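Can a machine put the hats away yet?

Reading time: 6 minutes
Last updated August 25, 2023

If you've been getting this newsletter for a while you'll know I have a soft spot for chores. Not doing them, heavens no, but watching other people try to get machines to do them. So when the folks at Tramila said I could spend a day in their shed watching robots tidy, fold, wipe and stack, I was in the car before I'd finished my toast.

Tramila is a small outfit. They test household and shop-floor robots for companies that are thinking of buying some, and they're refreshingly dull about it (I mean that as high praise!). There is no stage and no music. There's a whiteboard, a kettle, a row of tables and a list of jobs any teenager could do while looking at their phone. The robots get the same jobs over and over, and someone writes down how it went.

The list had 296 tries on it by the time I went home, spread over seven different chores. I'd expected to get bored by lunch. I did not get bored at all, and I ate my sandwich standing up so I wouldn't miss the towels.

Let's do the towels first, then. Folding has been the party trick of home robots for years, and most of the clips you see online are sped up, sometimes by a lot. At normal speed it is a very calming thing to watch. The machine picks up a corner, has a think, finds another corner, has a longer think, and then lays the whole thing down flat and pulls it over on itself. A bath towel took four minutes. I can do one in a few seconds, badly. The robot's was neater than mine, with the edges properly lined up, and I would happily put it in a cupboard where visitors might see it.

Then somebody handed it a fitted sheet, and we all went and made tea.

Wiping was the chore that impressed me most. Nkosi, the cleaning arm they had on the second table, did a bench top with a spray bottle and a cloth and it got right into the corners. It went back over a sticky patch until the patch was gone, with nobody telling it to. The catch is that it wants the bench cleared first. Leave a mug out and it will wipe politely around the mug and leave a ring. My whole family does the same thing, so I can't be too hard on it.

Dishes were mixed. Plates into a rack, lovely. Bowls, pretty good. Anything with a lid went badly, and cutlery was worse, all those thin shiny things lying on top of each other. The team reckons shiny and see-through objects are the hardest for the cameras, and glasses are both. They were using plastic tumblers the day I was there, which tells you something about how the glasses had gone.

On the shop-floor side, things are further along than I'd thought. Zurneo makes a shelf-filling robot on wheels, and it spent the afternoon taking boxes out of a carton and facing them up on a shelf, labels to the front. It was slow but it just kept going, box after box, and it was still going when I went looking for a biscuit and still going when I got back. When everything is the same size and shape these machines are in their happy place. A stocked shelf is a pretty regular sort of thing, and a shop can decide what goes on it. A kitchen table at home is whatever got dumped there on the way in.

That brings me to the chore I liked best, which the team just calls "the mess". You put a pile of ordinary, unrelated stuff on a table and ask for it to be sorted out. Food in one place, drinks in another, clothes somewhere else. It's the job I would pay real money for, and it's the one that still gives everybody the most trouble, for reasons that get more interesting the longer you look. A soft hat squashes when you grab it. A snack box doesn't, until it does. A bottle on its side will roll off if you nudge it wrong, and a ball doesn't even need the nudge. A paper packet lies so flat that there's hardly an edge to get a finger under. You and I change our grip for each of those things without noticing, and it's only when you see a machine working it out one object at a time that you realise how clever your own hands are. 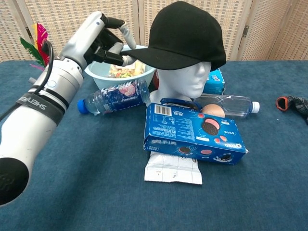

Could a robot clear my dining table today? Only if you're patient, you don't mind some things ending up in the wrong pile, and there's a grown-up nearby to pick up whatever lands on the floor.

Which sounds like a grumble and isn't meant to be! Four years ago I went to something similar and the big event was a robot picking up one wooden block from a known spot on a bare table. People clapped. This time the team was cross when a machine needed a second go at a hat. I love that the bar has moved that much, and I love that the people doing the work are so fussy about where it is now.

A few things I asked on your behalf, because I know you'd write in. Cost: still well past what a household would pay, and they wouldn't give me a number I could print. Noise: less than I expected, more of a hum and a click than a whirr. Safety: the arms stop when you touch them, and I tried it with my own elbow. Pets: not tested. There was a long pause and then a laugh when I brought up my cat.

Kunatent, the community workshop out our way, is planning an open afternoon in November with a couple of these arms on loan. You'll be able to bring something from home and see whether a robot can pick it up. I've already started a box. It has a colander in it, one gumboot, a bag of rice and the lid of a pot that I'm fairly sure belongs to my neighbour. If you've got an object you think would stump a machine, bring it along, or write in with your guess and I'll report back on how it does.

My money is on the colander being easier than the rice.

Comments

ironingpile: Four minutes a towel is fine by me. It can do them overnight while I'm asleep. What I want to know is whether it can get them OUT of the machine when they've all wound themselves round each other.

Gumtree Flat: We have a shelf robot at work (not the one in the article). Great with cartons, hopeless with bags of chips. Everyone's favourite colour of bag is apparently the one it can't see.

teapot77: Please do the fitted sheet again at the open afternoon. I will bring the sheet.

ironingpile: @teapot77 bring two, I've got a king size that has beaten everyone in this house

mossyback: Enjoyed this. My dad had a stroke and has the use of one hand, and a machine that could only do lids would change his whole day. Did they say if anyone's working on that as a job by itself? I'd go along in November just to ask.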